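Household service packs: Climen Tidy

Climen sells Tidy as an add-on task pack for two-armed, two-legged machines with five or more joints per hand. It costs £342 a year, and the supplier Jevberg handles set-up. We ran the footwear routine on soft slippers and slides.

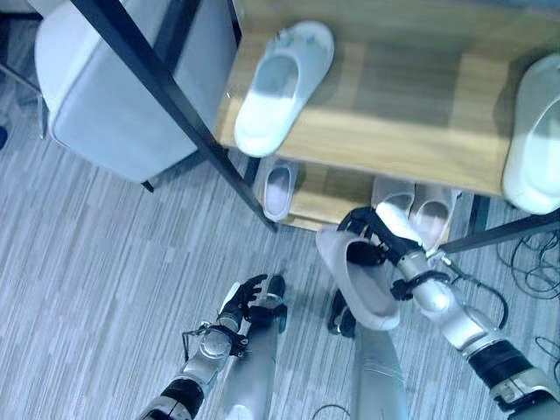
The right hand holds a light grey slipper by its strap, in front of the rack.

Grip force is set per item class. Open-heeled shoes are the default, and laces are not supported. The file is 281 MB and loads in 16 minutes. 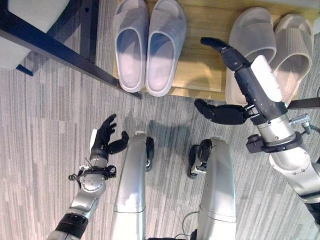

Right hand near the beige slides, with the left held open over the carpet.

Restov's rival pack is cheaper at £172, but needs tagged shoes.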